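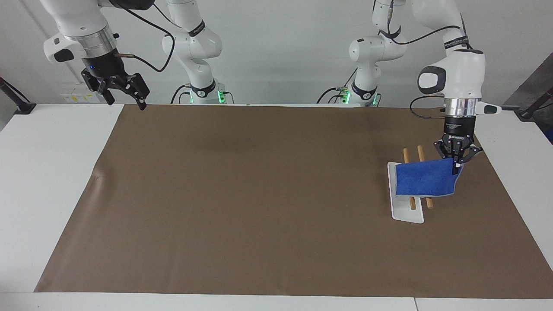
*A two-armed robot takes hold of a blue cloth by the corner.*

**Kudell Reports Third Quarter Results, Raises Dividend, Retires the Word "Transformational"**

*Company posts higher revenue and a modest profit; management asks that everyone remain calm*

Kudell, the maker of restaurant linens, uniforms and other things people notice only when they are stained, today reported results for its third quarter. Revenue rose 37 percent over the same quarter a year ago. Most of the increase came from the purchase of Surov, the tablecloth rental business Kudell bought in the spring after two years of saying it was not interested.

Without Surov, sales would have risen 3 percent. The company mentions this here to save analysts the trouble of asking on the call.

Net income was positive for the second quarter in a row. Shareholders who have been with the company long enough to remember the scented napkin line will understand why the finance department went out for lunch.

"We had a good quarter, and a fair amount of it was bought," said Precious Mthembu, chief executive of Kudell. "The rest came from raising prices on aprons, which we should have done in my predecessor's day. I've read our last dozen earnings releases and counted very few sentences I could explain to my mother. We're going to try to write these differently."

Kudell now serves 3000 restaurants, hotels and banquet halls. Customer losses in the uniform business slowed, helped by the return of Ueda, a regional hotel group that left last year for a cheaper supplier and came back in October with a list of complaints about the cheaper supplier. Kudell has framed the list.

Operating costs were higher than planned. Fuel was part of it. So was the new billing system, Zulero, which went live in the summer and for a short time sent every invoice to the same steakhouse. The steakhouse was gracious about it. The fix is in place and the remaining costs of the changeover will fall in the fourth quarter.

The board has approved an increase in the quarterly dividend of 2 cents a share. It also considered a share buyback and decided to pay down the loan used for the Surov purchase first.

"I would describe the balance sheet as boring, and I'd like to keep it there," said Dewanti Wuisan, chief financial officer. "We still have more debt than I want. We have less of it than we did in the summer."

**Outlook**

For the full year, Kudell is leaving its revenue forecast where it was. The holiday banquet season is usually the company's strongest stretch, and early bookings look normal. Management has been asked several times whether "normal" is a hint of something better. It is not.

**Conference call**

Management will discuss the results on a call at 10 a.m. Eastern. A replay and the full financial tables will be posted on the investor page of the company website. Questions may be sent to the investor relations desk in advance, and questions about the scented napkins will be answered last.

**About Kudell**

Kudell rents, launders and sells linens and workwear to the hospitality trade.

*This release contains forward-looking statements. Actual results may differ, as they did with the napkins.*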